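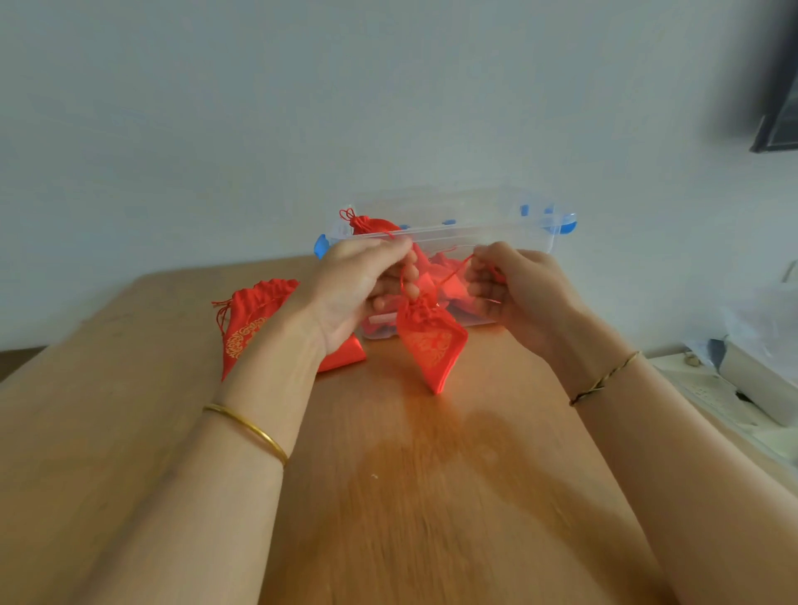 More examples will do you more good than a cleverer network, ran the comment in the margin of our October plan, and could you please say what counts as one example before you start collecting them. We took the first half of this advice at once. The second half took us until spring.

Pondetar is a second-year group project at Condell. The aim was to gather enough recordings of people handling small drawstring pouches for a learning system to have a fair go at the same job. We chose pouches because they are cheap and soft and have a neck that can be open or shut. We thought this would make labelling simple. It made labelling a matter of opinion.

1. What we collected

The plan asked for 400 recordings. We finished with 345 that passed our own checks, which were strict on some days and sleepy on others. A recording covers one pouch: pick it up, work the cord, put it down or put it in the box. After cutting these into separate actions we had 2,012 clips.

Each clip carries one of 4 labels: pick, pull, place, other. "Other" was meant to be a small category. It is now the second largest, and contains all the patting, turning over and general fussing that people do with satin when they believe they are doing nothing.

2. What went wrong

Red satin on red satin. A pile of identical pouches in a clear box is easy enough for a person, but our first outlining tool saw a single large pouch with ambitions. We drew the outlines by hand for the worst clips, and stopped when we began to disagree with our own work from the day before.

The cord was worse. It is thin, it goes behind fingers, and when pulled tight between two hands it can be a few pixels wide. We ended up labelling the fingertips and letting the cord look after itself.
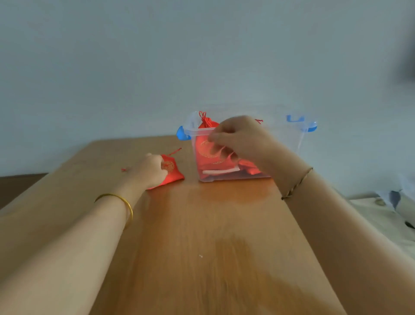 Athanasiadis

I wrote this section and the next, so complaints about the labelling rules can come to me.

3. Two hands, one label

Our rules gave each clip one label, on the theory that people do one thing at a time. They don't. One hand rests on a pouch on the table while the other is over at the box, and the rules had nothing to say about the resting hand. Is it holding? Waiting? After the review on 4th April we gave each hand its own label and went back through everything, a job I can recommend to anyone who finds their evenings too long.

4. First training run

We trained the small Bako model on the one-label version and then on the two-label version. The second was better at telling "pull" from "place" and no better at anything else. It also learned to predict "other" whenever it was unsure. I can't fault it, as we had been doing the same for months.

Still to do: record with pouches in a second colour, write down when a pull ends, and rename the folder called final_final.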